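4. Homing the arm in the Plindeck sim

I do this every time I load the cell, even when I'm in a hurry. Skip it and you'll be chasing weird offsets all afternoon (ask me how I know!).

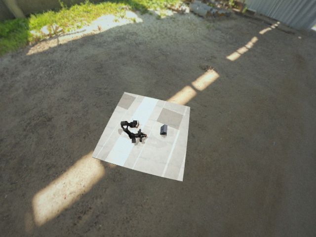 1. Pause the physics before you touch anything. The arm can jump if you edit joints while it's live.

2. Open the joint panel and set all the sliders to zero - base first, gripper last.

3. Type 40 in the speed box. I've gone higher, and Jahangir Sheikh still teases me about it.

4. Hit Resume, then Home, and wait for message 2292 in the log. It can take up to 23 seconds on my old laptop.

5. Save the pose under a new name.

Note: the block has its own reset, so homing the arm won't move it back to its start spot.

Caution: don't copy these joint values to a real arm. Section 5 has the ones for that.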